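Ondota head cushion set for MRI

I get asked for this one more than anything else I sell, so I finally sat down and gave it a proper page!

I spent a long stretch of my working life running MRI scanners before I started selling the bits and pieces that go with them, and if there is one thing I'd go back and tell my younger self, it's to take more time over the head. We'd fuss over the protocol, argue about slice angles, and then stuff a folded towel down each side of somebody's ears and hope. Then the patient would drift off, the chin would drop, and we'd be repeating the whole coronal series (the long one, of course).

The Ondota set is a box of foam and fabric. That's all. There are two side wedges, a thin pad for under the skull, a thicker pad for people with a rounded upper back, and a neck roll. The wedges are cut so that the slope goes down toward the shoulder, and you slide them in from the top after the headphones are on. They fit snugly without pinching. I'm picky about pinching, because somebody whose ear is being squashed will start wriggling within a few minutes, and then you're worse off than you were with the towel.

There's no metal in any of it, including the closures. The covers fasten with a fold-over flap, the way a pillowcase does. I asked Trilden, who sew them for me, to leave off the zipper they had on the first batch. It was a plastic zipper and perfectly fine on paper, but every new person on the floor would stop and ask about it, and I got tired of answering!

What's in the box

Side wedges, one pair
Thin skull pad
Thick skull pad
Neck roll
Two full sets of wipeable covers
Storage bag with a hanging loop

Price is $177 for the set. Replacement covers are $26 a pair. Shipping inside the US is included, and most orders leave here the next working day.

Will it fit my coil?

Probably, but please check. The wedges were shaped for the roomier kind of closed head coil, and they squash down well enough for the tighter ones if you leave out the skull pad. If you have one of the very snug coils, with hardly any space beside the ears, get the Bech slim wedges instead. They're cheaper and I'd much sooner sell you the right thing. Send me the coil model and a tape measurement across the inside at ear level and I'll tell you straight.

Cleaning

Wipe the covers with whatever your department already uses on the table pads. Let them dry before you put them back on the shelf, and don't leave them folded in the bag overnight while they're damp. The foam itself shouldn't be soaked. If something gets through a cover, throw that piece out and email me, I sell all of them singly even though they aren't listed yet (I know, I know, it's on my list).

What other people say

Roswitha Zaugg has had a set in her outpatient room since October and wrote to say the neck roll is the piece that goes missing, so she ordered three more. Hjalti Nørgaard scans a lot of kids and didn't love the thick pad, which he found too high for small shoulders. Fair enough! He uses the thin one doubled with a blanket, and I've started suggesting the same to anybody with a pediatric list.

I should say what it won't do. It won't fix a patient who's in pain, or coughing, or terrified, and it's no substitute for five minutes of talking before you send the table in. If you need truly rigid fixation for planning work, you want a mask system, and Cilex can help you with that far better than I can.

Ordering

Use the button at the top of the page, or email me a purchase order if you're a hospital. The part number is 1469, and the covers are 1469-C. Orders for ten sets or more get a better price, so ask before you pay. You can return anything unopened, and if a wedge splits along the seam in the first year I'll replace it, no photos or forms needed. 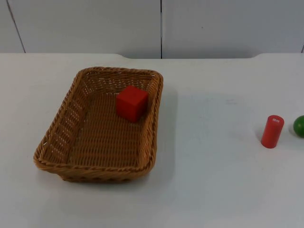 And if you're between two sizes of anything, or you just want to talk through an awkward coil, write to me. I do answer everything myself, though it may be evening before I get to it.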